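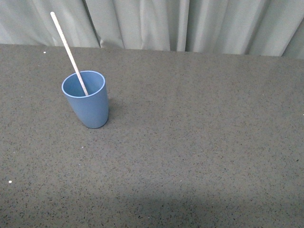
Toothpaste gets the scratches out of any game disc and you were wrong to be sniffy about it, one reader wrote in July, adding that it has to be the white sort and that gel is for amateurs.

I tried it again. I took a football game from 2009 that no one in this house will ever miss, rubbed it with white paste for six minutes and rinsed it. It had stopped loading before and it carried on not loading, with a faint smell of mint. I am told I used the wrong cloth.

So this is the revised page on keeping games and consoles alive in an ordinary house, one with carpets, a cat and people who eat crisps.

Updated 2022-09-10

Discs

Hold them by the edge and the hole. Wipe from the middle straight out to the rim, never round and round, using a soft cloth of the kind you get with spectacles. Round and round feels right, and the result is a scratch that follows the track, the one kind the console really struggles to read past.

Fingermarks come off with a drop of washing-up liquid in lukewarm water. Pat dry, then leave the disc leaning in its open case for ten minutes. Kitchen roll is made of wood and behaves like it.

If the label side is scratched, you can stop there. The layer with the game on it sits just under the label on a CD, and no paste, polish or banana skin (yes, two letters) will put it back. Hold the disc up to a lamp. Pinpricks of light mean it has gone to be a coaster.

For scratches on the shiny side, take it to a shop with a proper resurfacing machine. Ours is Hosoveo, behind the bus station, and they do a disc while you wait and pretend not to read the title. I had the football game done there as well. It loads now, so I have run out of excuses for not playing it.

Cartridges

Do not blow in them. I know. We all did it, it seemed to work, and what worked was taking the thing out and putting it back in. Breath is damp and the contacts don't care for it.

Use a cotton bud with a little isopropyl alcohol, the strong stuff from the chemist. Rub along the contacts, turn the bud over, rub again with the dry end. Expect the bud to come out black. If it comes out brown and sticky, somebody's older brother owned that cartridge before you did.

Leave it a good quarter of an hour before it goes back in the machine. Unplug the machine while you're about it.

Battery saves

Some old cartridges keep your progress with a small battery soldered to the board, and these are now dying off in droves. I lost a save with 33 hours on it, on a Ketmont racing game I had been meaning to finish since school. Changing the battery wipes what's left, unless you own the gadget that copies saves off first. If you can't solder, have it done. If you have a soldering iron and have watched one video, have it done.

Controllers

Sticky buttons: switch off, batteries out, then go round the edge of each button with a barely damp wooden cocktail stick, pressing the button as you go. Most of what comes out is you, I'm afraid.

A stick that drifts to the left by itself is usually dust or wear. Try a short burst of canned air under the rubber skirt, can held upright, then run the calibration in the settings menu. If it still wanders after that, the part is worn. Replacement sticks are cheap and fitting them is an evening's work, plus another evening looking for the spring.

Take alkaline batteries out of any controller that's going in a drawer for more than a month. I opened the loft box last winter and found 6 pads, four of them furry at the terminals. White vinegar on a cotton bud shifts the fur, then a wipe with alcohol, then you wash your hands and promise to be a better person.

Dust and heat

A console wants a hand's width of air on every side. It does not want to be in a cupboard with the door shut, on a rug, or on top of the broadband box because that's where the shelf was. Hoover the vents from outside with the soft brush, with the power off at the wall, every couple of months. Once a fortnight if the cat has discovered it's warm.

When the fan starts to sound like a hand dryer, it has been asking for this for some time.

Cables and cases

Coil leads loosely and use those hook-and-loop strips. A roll from Rezende cost me less than a pint and has done the whole room. Winding the lead tightly round the controller breaks the wire just where it goes in, and always on the good one.

Label both ends of everything. My drawer had 17 power supplies in it and I could swear to three. Matching the plug is not enough, by the way - the voltage and the polarity printed on the brick have to match what's printed on the machine, and the brick should supply at least as many amps as the machine asks for. I lost a Zonine handheld to a plug that fitted beautifully.

Keep cases upright like books, out of the sun. Spines fade quickly in a south-facing room and red goes first.

Things readers swear by that I don't

Freezing a disc. Furniture polish on a disc. Wrapping a dead console in towels and leaving it switched on, which has been known to start fires as well as consoles. And 400 grit sandpaper on cartridge contacts, suggested twice, by people I hope never to lend anything to.

The gel toothpaste question is closed until somebody sends me a disc.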